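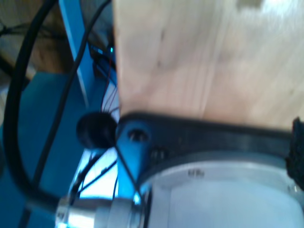 *Pale board, blue plate*

**Zane Lapiņa**

Hello all! I bought a lovely big bag of whole cardamom pods from Pondby in December and I'm not sure how best to keep them. Should I shell the lot now and grind it, or leave them be? I mostly bake buns, with the odd pot of rice.

## Sarmīte Lepik

Oh, leave them in their pods, please! Ground cardamom fades so quickly, and it's such a shame when you've treated yourself. I keep mine in a screw-top jar in a dark cupboard and crush the seeds from 10 pods for a batch of 20 buns (we like them strong, mind you, so start with fewer if your family is fussy).

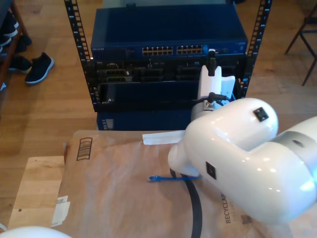

## Marcelino Salcedo

Freezer. Mine are fine in there.

## Laimutė Tamošiūnaitė

I'd go along with Sarmīte, though I do grind a spoonful ahead when I know I'll be baking that week. Don't throw the empty husks away either, dear – pop a few in with the tea leaves or the sugar tin. For rice, I just bruise the whole pods and fish them out before serving, or at least I try to!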